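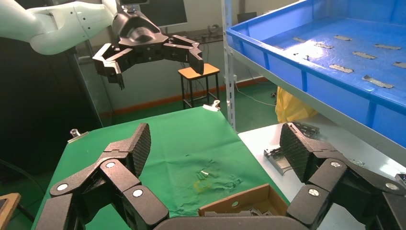 4. Handing a sorting station over to the two-arm cell

Read this section before the first shift in which operators and the Flelik cell share a bench. It applies to cells installed at the Puston site after June. Mechanical installation is covered in section 2.

4.1 What changes for the operator

Before the changeover, one person picked strips from the blue tray, matched them with brackets and boxed them by hand. The cell now does the picking. The operator loads trays, checks parts and decides what happens to anything the cell rejects. No operator is to be rostered on more than 2 cells at once.

4.2 Preparing the bench

1. Press Hold on the pendant and wait for the steady amber light.
2. Check that the green cloth is clamped at its edge. Smooth out any crease in the pick area.
3. Set the blue tray on the shelf. Lay metal strips flat, with no strip on top of another.
4. Put the open cardboard box on the bench within reach of the lower gripper.
5. Move brackets and slotted parts to the white tabletop.
6. Open both grippers from the pendant and look at the fingertip pads. Wipe off any swarf with a dry cloth.
7. Step back past the floor line and press Resume.

CAUTION: Never reach between open gripper fingers while the pendant shows green. Hold stops the arms but does not cut power to the grippers.

NOTE: Small shiny parts are easily missed against the cloth. If the cell skips one twice, remove it by hand with the cell on Hold and enter code 927 in the log.

4.3 Breaks and shift change

1. Let the cell finish its current pick, then press Hold.
2. Write the tray count in the log. The outgoing operator signs for it.
3. The incoming operator repeats steps 2 to 6 of 4.2 before pressing Resume.

The cell does not set the pace of breaks. An operator may place it on Hold at any time without asking the lead hand.

4.4 Service interval

Replace the fingertip pads every 2000 picks. Order them through Fistisen stores. Questions about rostering or retraining go to Sobia Mengal; faults go to Cledwyn Dafis.

Revised 30/07/2024, A. Soomro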